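Woton Desk Nook Guide, Section 2: Curtain and Laptop Spot

Do the curtain first, then the desk. Other way round you're leaning over everything.

1. Clip the Nasholm rail up. Both ends. Tug it.
2. Hang the curtain, spread the pleats by hand.

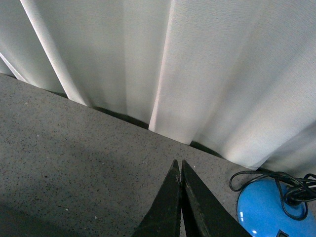

Pleats take a while to settle, leave them a day or so. They don't need to be even — a narrow one beside a few wide soft panels is fine. If the hem lifts a bit you'll get a dark gap under it, just pull that panel down.

3. Wipe the speckled top with a damp cloth. Crumbs hide in that pattern, go over it twice.
4. Lay the laptop down flat, well in from the edge. Cord out the back.

CAUTION: never lift by the lid. Close it from the middle of the front rim, slow.
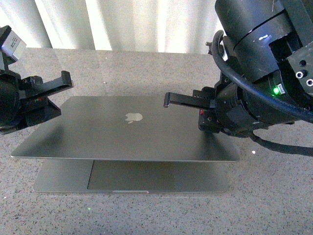
5. Keep the curtain off any vents. Colour of the cloth doesnt matter, weight does.
6. Finished for the day — lid shut, charger unplugged, mug gone.

Note: Bamus clips hold 2 kg each. Don't hang bags off teh rail.

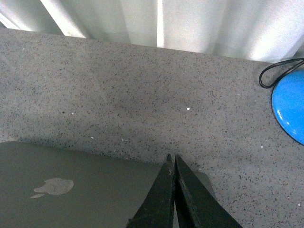

Can I wash the curtain in the machine?
Cold gentle cycle, 1,000 rpm spin at most, then hang it back up damp.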